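The Grip Fault at Peststead

Quarter past four and the arm had stopped again, bread in the air, cheese side out.

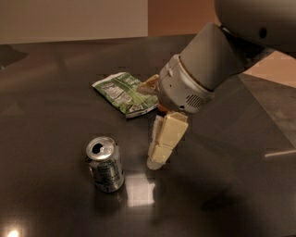 Katia Dal Bello thought it was the release. She'd thought so since January, she said, and would they please write it down this time, release not grip, because the last report said grip and Ferraro had sent them a bag of finger pads.

Cosimo wrote it down. Release. Underlined it, then couldn't find the form number and left a gap.

The job was clearing tables. That was the whole job. Can, bag, sandwich, whatever people left, pick it up, swing round, let go over the bin. Wuder had sold it to the canteen at Peststead on the strength of a very nice morning when it cleared 300 bits of rubbish and dropped none. Then it came to live there and learned to hold on.

'Fault code?' she said. She was on the phone, walking somewhere, wind all over the line.

'3442.'

'That's not a release code.'

'No.'

'What is it?'

He scrolled. The Birari manual was 1000 pages and had been translated by somebody in a temper. 'Payload uncertain,' he read. 'Await confirmation of payload.'

'It doesn't know what it's holding.'

'It's holding a sandwich. Part of one.'

'Yes, well. You know that.'

He sat down across the table from it. The tablet said the arm was live, motors on, holding position. You weren't supposed to sit inside the tape when it was live. He moved the chair back. Not far enough, a bit further. The fan in the wrist was going, a small dry noise like someone about to speak.

Seven times this week. Same code every time, and always food. Never the cans, it was good with cans. Something soft, something that came away in layers, and the fingers would close and the numbers would go strange — too light, then too wide, then too light again — and it would stop where it was and wait for a person.

'Don't pull it out,' Katia said.

'I wasn't going to.'

'Paolo's hand —'

'I know about the hand.'

Everyone knew about the hand. Someone had tugged at a flapjack, only a tug, and the arm had felt the load go and decided it was dropping it and closed up fast to save it. Two fingers. Not broken but black for weeks. After that came the tape on the floor and the laminated sheet and the rule about the red button, which was on the wall behind the arm, so you had to walk past the thing to switch it off. He'd put that in a report as well. Separate form.

'Press confirm,' she said. 'On the tablet. See if it takes it.'

He pressed confirm. The tablet thought. CONFIRM PAYLOAD TYPE, it said, and gave him a list. Can. Bottle. Wrapper. Cup. Cutlery. Other.

'There's no sandwich.'

'What?'

'On the list. There isn't food on the list, Katia.'

Wind. A lorry, then her breathing. 'There must be.'

'Can, bottle, wrapper, cup, cutlery, other.'

'It's a canteen.'

'I know its a canteen.'

She said a word and then said it again slower. He heard her stop walking. She'd been the one who signed the acceptance sheet, he remembered, and wished he hadn't remembered, and didn't say so.

'Try other,' she said.

'What does other do?'

'I don't know. Look it up.'

He looked it up. Long section, two warnings in boxes. Other, at low grip force, release in place. Other, at high grip force, retry grip. He read it to her and she asked which they were at, and he looked at the number, which was going up and down, up and down, across the line between them.

'Both,' he said.

'Then don't touch it. Red button. Go round by the window, outside the tape, all the way round. Don't reach over.'

'And then what?'

'Then I'm ringing Ferraro. And you're going to photograph that list, every line, before anybody updates anything.'

He got up. Went round by the window, outside the tape, with his back against the sill and teh phone held flat to his chest so he could hear the fan. Her voice was still going, very small, into his jumper. He got his palm over the button and pushed.

The fan ran down. He stayed where he was and waited for the light on the wall to go out.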